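The technician who looks after the arm at Varnness has little patience for the simulated version of it. "It never needs greasing," she says. "That should tell you something."

She has agreed to talk about upkeep, and in particular about the cell model that Dondard, the integrator, sold alongside the hardware. The idea is that every change to the grip or the wrist is tried on screen before anyone touches the real thing. I asked whether that saves work.

"Some. It moved the work, mostly. I used to spend my mornings on the gripper. Now I spend them checking that the file still matches the gripper." 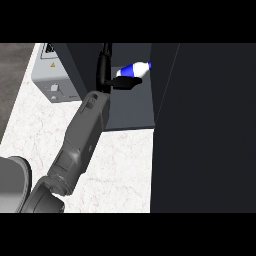

*The bottle pick in the simulated cell, with the arm reaching up past a boxy grey appliance.*

The cable at the wrist is her first complaint. On the real arm she inspects it every 400 hours and has replaced it twice, both times for wear where it bends. In the model it cannot wear at all. "You can run 2,021 picks overnight and it comes up fresh as paint. Lovely. Mine doesn't."

Then there is the bottle. The shop at Inskip that set up the first jobs gave it one weight, full, and left it there. She keeps a note taped inside her cupboard door with her own figures: 289 grams full, 40 empty. "A grip that's fine for one will squash the other. I asked for both in the model. That was November, and I'm still asking."

Does she trust any of it? She thinks for a while. "Reach, yes. If it says the elbow will clear, I believe it, once I've checked the base hasn't been shifted. Grip, no. I do that by hand, at low speed, with my thumb on the stop."

Dondard's next release, Roria, is meant to take in service records and warn of wear before it happens. She has seen the slides. "It'll know what I type into it," she says. "So I'll be typing, then – as well as greasing."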